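Kendmont Robotics Club

The Kendmont Robotics Club is a student club best known for the Latora Cup, a friendly contest in household chores for robot arms. It grew out of an evening class with 12 members and a grant of 2000 pounds from Lullon – a sum that had to stretch a very long way indeed.

Teams spend most of March practising with small everyday things, and little doors and drawers with round wooden knobs are much loved as a task, though they can be maddening for beginners. Each team has 5 tries on the day.
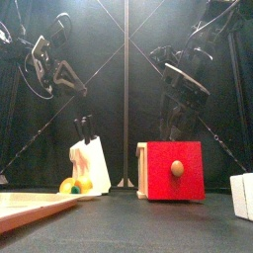
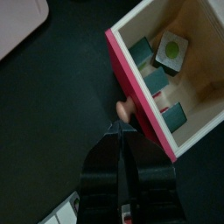

Kan, writing in the club newsletter, felt that the knobs taught newcomers more patience than any lecture had.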